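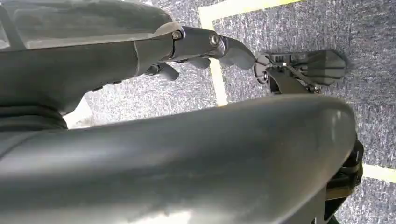

Wrist view, week three

The episode count stands at 477. I had planned on more by the end of July, but the Prorkdale set was started over twice, the second time for a bad timestamp offset between the wrist stream and the joint log. The offset was 23 milliseconds. It doesn't sound like much until you replay an episode and the close command lands before the fingers reach the part.

The workspace is marked out with cream tape on the carpet. I considered a table and decided against it. The carpet is speckled blue-gray, and I expected the texture to hurt the policy more than it has. What hurts more is the gripper itself. From the wrist, the curved housing takes up much of the lower half of the image, and an object close to its rounded end is easy to lose. I tried masking the housing out and training on what was left. Validation loss barely moved, and the masked model was worse at approach angle, so the mask is gone.

The current task is reaching for a loose end piece on the floor: black, with a round flange on one side and a finned part on the other. Dark object, dark fingers. I start each episode from one of 18 arm poses, drawn at random, and put the piece down by hand with no marks to guide me. Earlier I used a printed grid, and the model learned the grid.

Operator notes, mostly for myself:

Pause before closing. Half a second is enough. Without it the labels around contact are mush.

Keep the failures. I tag them and leave them in the folder. Tidard, the little script I use for sorting, drops anything shorter than 6 seconds by default, which was throwing away every early miss. That default is now off.

Stop when tired. The last episodes of a long evening have a visible wobble in the wrist yaw, and the model copies it faithfully.

Next is a second object and a different lamp position. I also want to rerun the Buvirby baseline on the unmasked images before collecting any more, as the old numbers came from the bad offset and I don't trust them.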